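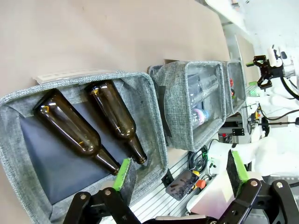
Someone in my replies asked whether the Zedora wand is worth it if you already own the Wania. Depends how much you like rumble!

The Wania is buzzy, all on the surface, and I go numb after a few minutes. The Zedora sits much deeper. I barely get past speed 2 most nights.

It's heavier though (my wrist moans before I do) and the button is right where your thumb rests, so I've switched it off at the worst possible moment more than once.

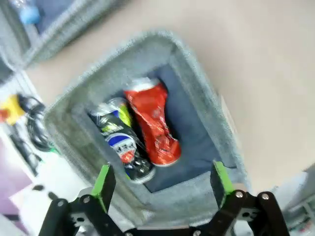
Two cans, grey box

Battery: I get 40 minutes on full whack, longer if you're gentle.

Lube: water-based only on that silicone head. I use the Fekete one, doesn't go tacky, tastes of nothing.

Price: paid 124 for mine at Kirnelier in April and it came in a plain box. Wait for a sale if you can.

Will do the travel size next, it's charging now. Noise test through a closed bedroom door to follow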